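Plomine Reuse Scheme: progress report, July

Donations kept up well over the spring. We took in 141 desktop computers, nearly all from offices closing or moving.

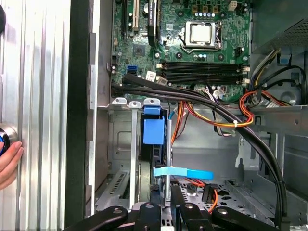 Collections now run every Monday. Ardalan Rezaei has taken over the van rota, and the Stuvano depot lets us unload from 12 noon.

Spending is within budget. The £1,000 set aside for van repairs has not been touched – we ask to carry it over.
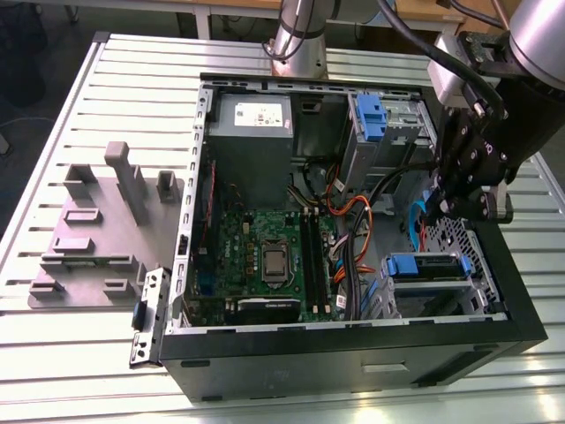
Families and schools

Two schools have joined, Zostum and Urbańczyk. Both want machines before the autumn term. Wojciech Jasińska is visiting them to agree numbers and sort out the loan forms, which parents found too long.
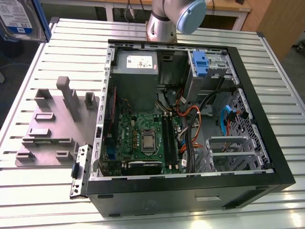
2 min read

Still to do: renew the insurance, shorten the forms and find a second driver.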